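What Is an Embassy, Anyway?

When I was eight, I thought an embassy was a kind of fancy hotel. It had a flag, it had a gate, and people in nice shoes went in and out. My aunt Elisa Marchetti worked in one for 14 years, so you'd think I would have known better! I asked her once if they had a swimming pool. They did not. They had a copy machine that jammed a lot.

So let me tell you what I've learned since then.

Countries need to talk to each other. They talk about selling things, about students who want to study far away, about rivers that run through two places at once, and sometimes about arguments they'd like to end. A president or prime minister can pick up the phone, sure. But you can't run everything by phone. Somebody has to be there, in the other country, day after day, getting to know people. An embassy is the office where those people work.

The boss of an embassy is called the ambassador. Everybody else who does the talking work is called a diplomat (say it DIP-luh-mat). There are also drivers, cooks, translators, guards and people who fix the computers, and plenty of them come from the country where the embassy stands.

Where does it go?

Most of the time, an embassy sits in the capital city. That's where the government usually is, and it's handy to be able to walk over for a meeting. If a country wants offices in other big cities too, those are smaller and they're called consulates. I mixed those two words up for years, so don't worry if you do.

Sometimes two countries disagree about which city is the capital, or who a piece of land belongs to. Then picking a spot for an embassy gets tricky. Moving one from one city to another can make some people very happy and other people very angry, even though it looks like a bunch of desks going into a truck. The place you choose says something about what you think.

Presents!

Okay, my favorite part. When leaders or diplomats visit each other, they often bring gifts. You might be picturing gold crowns, and there have been some of those in history, but lots of gifts are things made by hand: cloth, pots, carved boxes, baskets. The idea is to say "this is what people make where I come from."

Many countries have rules about it, too. If a present is worth a lot of money, the person who gets it may have to hand it over to their government. I think that would be hard. I'm still sore about a kite I had to share with my cousin.
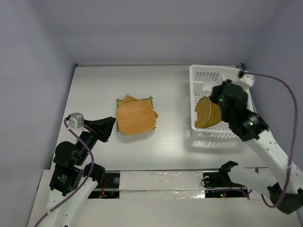

Woven trays and a bamboo mat. Weaving is a craft found in many parts of the world.

Is it really a little piece of another country?

You may have heard that if you step inside an embassy, you've left the country you were in. I believed this one for ages. It isn't true! The land still belongs to the country around it. But there's a very strong promise that goes with it: the local police can't walk in unless the ambassador says it's okay. Nearly every country in the world has agreed to that promise, and it was written down in 1961 in a city called Vienna.

Diplomats get special protection as well. It's called immunity, and it means they usually can't be arrested where they work. They're still supposed to obey the law. If one behaves badly, the country they're staying in can tell them to go home.

What if you're in trouble far from home?

Say you're on vacation with your family and your passport falls in a lake. Your embassy or consulate can help you get a new one. My friend Vittoria Rinaldi lost hers in July, on the last day of a trip, and she spent the morning filling out forms on a plastic chair. She got home fine, and she says the vending machine there had good crackers.
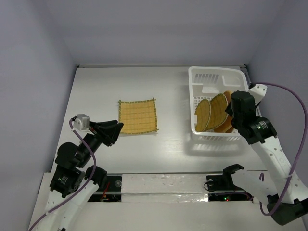
A square bamboo mat with a green border, and a white plastic basket.

Try it yourself

Make up a country. Mine is called Pornumness, and my brother's is Uder (his is mostly swamp). Now have a friend make one up, and send each other an ambassador. Decide these things together:

Which room is your capital?
Where will the embassies go?
What will you bring as a gift? It should be something you made.
What does your country need that the other one has?

Uder and Pornumness had a long talk about who gets the couch. We signed a paper with 7 rules on it, and rule 4 is already causing problems.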